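Trallard booking plugin keeps dropping my pottery class confirmations
Support ticket, status: solved (sort of, see the end)

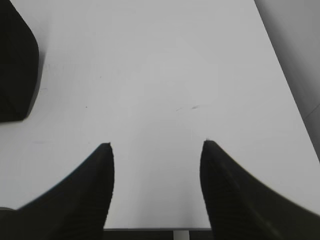 Right, so the problem in one go. I run a small website for evening and weekend craft classes, and people book through the Trallard plugin. Someone picks a class, pays, and is meant to get an email with the time, the address and the parking note. Since the end of February a good chunk of them have been getting nothing at all. The booking lands in my list, the money lands in the account, and the email goes off into the void. I found out when a lady rang me from the car park of the wrong building! I'll post what I find as I go along in case it helps somebody else with the same thing.

What I'm running: Trallard on the middle plan, Himunham for the hosting, Moseo as the theme. The contact form is the one that came with Moseo. No other plugins apart from the cookie banner and a thing that squashes photos.

What I've done already, so please don't send me the standard list: cleared the cache, logged out and in, tried another browser, asked people to check their junk folder, turned the confirmation email off and on again. None of it made any difference.

Update 1

Thanks for the quick reply. You asked whether it's all customers or only some. Only some. I went through the March bookings and 53 of them have "sent" in the email column with no sign that anybody received anything. I know because I wrote to every single one from my own email asking (sorry, everyone) and most of them answered within the day. The others got theirs fine.

I tried to spot a pattern. I thought it might be the long class names, as the glazing one has a name like a train timetable, but people booked on plain old "Beginners" were missing theirs too. Then I thought it was people booking on their phones. I booked myself on to three classes from my phone and got all three emails, so no.

You also asked for the log. I can't see a log. The help page says Settings, then Advanced, then Delivery Log, and my Advanced page has two tick boxes and a link to upgrade. Is it only on the top plan? If it is, could the help page say so, please, I spent half an hour opening and shutting that menu.

Update 2

Got the log, thank you, I didn't know it had to be switched on from your end. It only starts from the moment you flick the switch, so there's nothing for the older bookings, but I made a pile of test ones and there's plenty to look at now.

Here's what I can make out. Every email goes out of Trallard all right. The ones that arrive say "accepted" and then "delivered". The ones that don't say "accepted" and then "deferred", then the same again a few more times, and then it just stops. It never says "failed". That'll be why the bookings page cheerfully tells me "sent", I suppose? From where I'm sitting that's the worst bit of the whole business. If it had said "failed" in red I'd have been on to you weeks ago.

All the deferred ones are going to the same couple of big email providers. The little ones and the work addresses are fine. I did my tests with my own address, on my own domain, which explains why everything looked lovely to me.

Update 3

You suggested it was to do with my domain records, and sent me to Himunham. Himunham said it was to do with the sender, and sent me back to you. I did enjoy that. I was on their chat for most of a lunch hour and the person was perfectly nice, but we went round in circles on the word "record", which seems to mean about four different things.

Anyway, I've now read more about email records than I ever wanted to. As I understand it (correct me!) there's a line of text in my domain settings listing who is allowed to send email as me. Mine had Himunham on it and that was all. Trallard wasn't there. So every confirmation was turning up at the big providers saying it came from me, and they were looking at the list and going hmm.

What I can't work out is why it worked until the end of February. I hadn't touched a thing. I've never been in that part of the settings before in my life, I had to look up the password.

Update 4

Added Trallard to the line. It broke everything.

I mean everything — my ordinary email stopped as well. I'd put in a second line underneath the first one, the way the Trallard help page shows it, and apparently you're only allowed one. Two lines cancel each other out, or at any rate the big providers throw up their hands and ignore both. I found this in a comment under an old article and not in anybody's official instructions. The page shows a whole line ready to copy and paste, and doesn't mention what to do if you've already got one. Everybody with a website has already got one!

I've taken the second line out and put the Trallard bit in the middle of the first. It now reads as one long line with both names in. Himunham says changes can take up to a day, so I'm going to go and sort out the clay order and leave it alone.

Update 5

Next morning. Ordinary email is back. I did another batch of test bookings, using an address I set up specially with one of the big providers, and some arrived and some didn't. Better than none. Still not right.

The log has changed, though. The missing ones now say "deferred" with a reason next to it, "rate limited", and they didn't have a reason before. So I looked up how many emails I'm sending. The plan says 1,000 a month. I have never in my life sent 1,000 confirmations, I haven't got 1,000 customers. I've got maybe six classes going at once and twelve wheels if you count the one that wobbles.

Except the little counter on the account page said 1,105.

Now I'm stumped. Who am I writing to?

Update 6

Found it, and it's a bit embarrassing, so have a laugh on me.

The Moseo contact form sends through Trallard. I never set it to do that. There's a setting called "use booking sender for all site mail" and it's ticked, and as far as I can tell it got ticked by itself when the theme updated in February. Fine so far. The contact form hadn't got the "are you a human" box on it, because the box vanished in the same update. So spam has been pouring into the form day and night, and each go sends two emails, one to me and one "thank you for getting in touch" to whatever made-up address the spammer typed in.

I'd been deleting the ones to me without thinking. I thought it was just that sort of spring. I went back through the deleted folder and there were roughly 700 in there, all wanting to improve my search ranking or sell me pallets.

So the big providers had been watching me send thank you notes to hundreds of addresses that don't exist, from a sender that wasn't on the list. No wonder they stopped listening. I'd have stopped listening to me.

Update 7

What I've done now, in order:

Unticked "use booking sender for all site mail" in Moseo.
Put the human box back on the contact form. It's under Forms, then Extras, and it has to be saved twice, once in the little window and once on the page itself, or it forgets.
Switched off the automatic thank you altogether. I answer people myself anyway.
Kept the one long line with Himunham and Trallard both in it.
Resent the missing confirmations by hand. There's no button for resending in bulk, so that was an evening gone. Could there be a button?

Three days on, all my test bookings are arriving, including the ones to the big providers. One took forty minutes and I nearly started crying, but it came. The counter has gone quiet as well, and only moves when an actual person books an actual class.

Your last message said my sending reputation should recover over a few weeks. I'm keeping the log switched on until then if that's all right with you.

Update 8

Marking this solved, with some grumbles attached for whoever reads these.

The bookings page shouldn't say "sent" when it means "handed over and then who knows". "Waiting" would do. The help page needs a sentence saying you can only have one sender line, and what to do if there's one there already. And the Delivery Log ought to be on for everybody from the start, because by the time you want it, it's too late to have it.

On the Moseo side I've opened a separate ticket about the tick box and they've said they can reproduce it, so if you updated in February and you've got a contact form, go and look at yours now. The one to check is Settings, Mail, right down at the bottom under the bit about fonts (why is it under fonts).

One last question while I've got you. The parking note in the confirmation still says Thepsuriya Hall and we moved out of there at Christmas. I've changed it in the class template and in the main settings, and the emails still have the old name in. Is there a third place, or shall I open a new ticket for that?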